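Search this site Go Search tips

Why did the memory job stop? Your questions answered
By Fereshteh Bakhtiari, May 20, 2022

What went wrong in January?
The arm at our Lorkgate bench pushed a memory module down while it was sitting a touch crooked, and kept right on pushing. The board cracked, I'm sorry to say, and we lost 2 modules along with it before Borislav hit the stop.
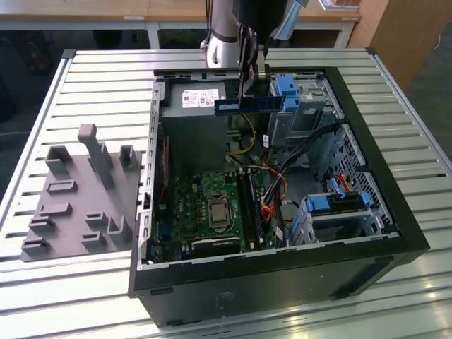
Was the force limit switched off? No, bless it, but it had been left at the value for a stiffer part, and we should have caught that. The arm now pauses with the stick held level over the open case, gold contacts down, and goes no further until the angle has been checked. If the check fails, it backs up and calls for a person.

Can I reach in to straighten a part?
Please don't, however tempting it is! Press stop, wait for the amber light, then open the gate. We've run 489 insertions since the fix and would love to keep everyone's fingers out of the story.

Comments

Amrit Hawthorne: Does the new check slow things down much?

Fereshteh Bakhtiari: A little, Amrit, up to two seconds a stick.

Elaheh Talebi: We had the same trouble at Jasudari. Wrong part profile, same crunch.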